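Household Handling Project: Progress Report to the Kuipers Fund

Period covered: February through the open day
Submitted Oct 23, 2020

Summary

The main event of this period was the open day at Rastbridge, where we showed the hand-tracking glove and the towel-handling tasks to outside visitors for the first time. The demonstration ran in 3 blocks with a break between each. Work on the task library is on schedule. The wrist calibration is behind, and we ask below for a small change in how the remaining equipment money is split.

Open day

Visitors came in small groups and spent most of their time at the demonstration table. An operator wore the glove and worked through cloth tasks: picking up a towel from a heap, spreading it, folding it in half and wiping a surface. Hand positions were recorded as the operator moved, and a screen in the next room played back earlier recordings on the Poltus arm.

Two things took longer than planned. Changing operators meant a new calibration each time, and on the second block this pushed the start back. We also lost one recording when a cable came out of the hub. The cables are long enough, but they share the table with the objects, and a towel being dragged across will catch them. We have ordered clips and will run the cables under the table edge before the next visit.

Most questions from visitors were about cloth. Several people asked why we start with towels when boxes and cups are easier for a robot to hold. Our answer was that the care homes we spoke to in February listed laundry and wiping down tables ahead of everything else. A few visitors wanted to try the glove. We let 5 of them do so, using a separate session folder so that their recordings stay out of the main set.

Recordings

The task library now holds 535 usable recordings across 7 tasks. Folding is the weakest of these. The marker on the back of the hand is lost from view when the operator turns the palm up, and those stretches have to be thrown out. Jerkora, the software we use for sorting and trimming, now flags them automatically — this has saved a good deal of hand checking.

Budget

Spending is within the approved total. We would like to move the unspent travel money to equipment and use it for a second glove in a smaller size. The current one is loose on some operators, and we think this accounts for part of the calibration trouble.

Next steps

Fix the cable runs. Finish the wrist calibration. Record more folding with the camera moved to a lower position. A second, shorter demonstration is planned at Rastbridge once the new glove has been tested, and the Fund's staff are welcome to attend.

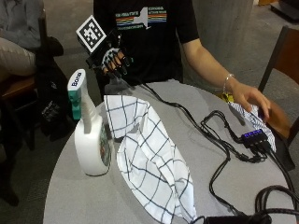 Towel task at the demonstration table, with the tracking glove on the operator's right hand.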